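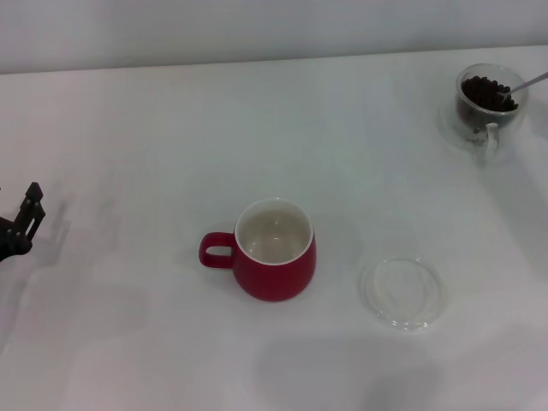

Getting Tea and Coffee Stains Out of Mugs
Posted January 20, 2010

I love this job, I really do! There is something so satisfying about a cup that went brown years ago and comes up cream again in the time it takes to butter toast.

Baking soda first. Put 2 teaspoons in the mug, add just enough water to make a paste (think toothpaste, not soup) and rub it around with a damp cloth. Most tea rings give up right there. Get your finger into the corner at the bottom, where the sponge never goes.

For the stubborn ones, fill the mug with hot water, drop in a denture tablet and leave it overnight. My neighbor Aarne Peltonen swears by this for his thermos too, and he drinks the blackest coffee in Mitolcombe. Rinse well!

Gray scratches that look like pencil marks are usually metal from your spoons. Soda won't shift them. Use a cream cleanser made for cooktops, a tiny dab, and wash the mug afterward with dish soap.

Cloudy glass saucers and tumblers want white vinegar. Lay them flat in a dishpan, cover with warm vinegar and give them 8 minutes - longer if your water is as hard as ours. If the cloudiness is still there when the glass is dry, it's etching from the dishwasher and it's there to stay.

Please don't use steel wool on a glaze. I did that to a whole set in October and now they stain twice as fast as before.

Anything with a gold or silver band gets plain soap and a soft cloth. No soda, no vinegar, no dishwasher.

One more thing - never mix vinegar with bleach, not even a splash.

Next time: burnt saucepans, including the one I left on the stove during a very long phone call.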